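Is Shahram Ahmadpour coming back to the Bainbridge reunion special? 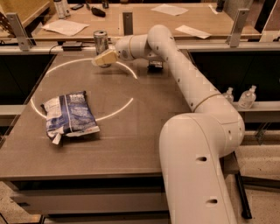 Silver can on the work table, with the arm alongside

Posted by HinhamViewer, July 16, 2026

Hello everyone! I've been rewatching Bainbridge Nights with my sister (we're up to season 2 and we've barely slept) and we both adore Shahram. He was so funny at that lake house dinner — I still quote it. Does anyone know if he'll be at the reunion, or did he leave the show for good? I've read both.

Marnie_T
He left after season 5, I'm sorry to say, but he did tell his fans in June that he'd filmed a sit-down for the reunion. From what I understood it's a short segment and he isn't on the couch with the others. He's been busy with his stage show in Usunthorpe, which I saw and loved, even if the seats were murder on my back. I'd keep an eye on his own page, as he's very good about answering people there.

skipper1343
pretty sure he quit over the money. didn't know about any reunion. season 2 is the best one though, enjoy!

Odalys
Marnie is right about the sit-down. The Skistari streaming page lists him as a guest, so you and your sister can look forward to it!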